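Removing a stuck photo from a 1940s black-paper album page without losing the writing on the back

Posted in Scanning, Albums and Family Papers

hemi_whitcombe

I am working through my grandmother's album before it goes to my cousin. It has black paper pages, and the prints are glued down directly, no corners. I have scanned the pages whole on a flatbed at 600 dpi. Several prints have pencil or ink on the back, which I know only from the two that had already come off. One reads "Skerbridge, Mother and Aunt L., March" and a number, 184, which I take to be the processor's order number.

The remaining prints are held by a brown glue that is brittle at the edges and solid in the center. I tried dental floss on a print of no importance (a hedge) and got it halfway before the floss started to pull fibers out of the print. I stopped there.

What I need to know:

Is there a method that releases this type of glue without wetting the print? Would a freezer help? If the back can't be reached, is there any way to read the writing with the print still in place?

The prints are black and white, matte, deckle edged. No mold, no smell. The album was stored in a closet in Flanby for most of its life.

Hemi Whitcombe

llanos_paper

Brown and brittle usually means animal glue or an old mucilage. Both soften with moisture, and so does the gelatin layer that carries the picture. That rules out steam, a damp sponge on the face, and anything involving a kettle. Heat from a hair dryer does little for this glue and tends to curl the print.

Work from the page side. If the album is already coming apart and the page has nothing on its other face, you can give up the page to save the print. Cut the page around the print with a half-inch margin. Lay the print face down on clean silicone release paper. With a thin, dull spatula, peel the black paper away in layers, holding the spatula nearly flat. Black album paper is weak and splits easily. Stop when one thin layer is left over the glue.
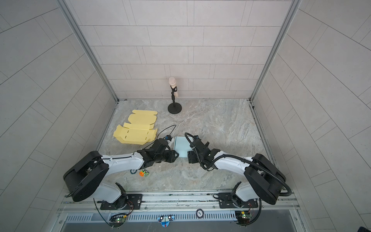 That last layer is where most of the damage happens. Take it down in small areas, no bigger than a thumbnail. A stiff methyl cellulose paste, brushed thinly onto the paper residue only, will soften it with far less water than a wet swab. Wait five minutes, lift what comes, blot, and let the area dry before moving to the next one. Keep the paste away from the edges so it can't creep around to the front. Test any ink first with a barely damp cotton swab on one small stroke. If color comes off, do not use the paste at all. Pencil is generally safe from the moisture but will rub off under the spatula.

When finished, dry the print between blotters under a light weight overnight. Change the blotters once.

If both faces of the page carry prints, the above does not work for the second side, and I would leave them where they are.

dottie in hilidlow

I put mine in the freezer in a zip bag for an hour and they popped right off. That was a magnetic album from the seventies though, so maybe a different glue. Floss worked on the rest. Lovely that you have the names, half of mine are just "us at the lake."

scan_bench

The freezer answer above applies to the waxy adhesive in magnetic albums. On brittle glue it can make the bond let go, or it can crack the emulsion, and you can't predict which. I would not try it on a print you want to keep.

On reading the back in place: holding a light behind the page won't work, since black paper blocks nearly all of it. What sometimes works is raking light across the face. Darken the room, set a small lamp level with the page, and move it slowly through a half circle. Writing done with a hard pencil or a ballpoint leaves a raised impression that shows from the front. Fountain pen usually leaves nothing. Photograph it from several lamp positions and compare the results at high contrast. A flatbed will not pick this up well.

About the number: 184 could be an order number, but it could also be a negative number. Check the two loose prints against each other. If they were taken on the same day and carry the same number, it is probably the order. I have a family lot where every back from one roll is stamped 1,804.

Before you cut anything, photograph each full page with its captions and write down the position of every print. The order of the pages is often the only dating evidence left.

hemi_whitcombe

Thank you. Both loose prints have 184, so order number it is. Four of the pages are single sided and I will try the paste on the hedge first. The double-sided ones are staying as they are. Raking light gave me one word on the picnic print, possibly "Ruthie" or "Bertie." I will try again with a smaller lamp.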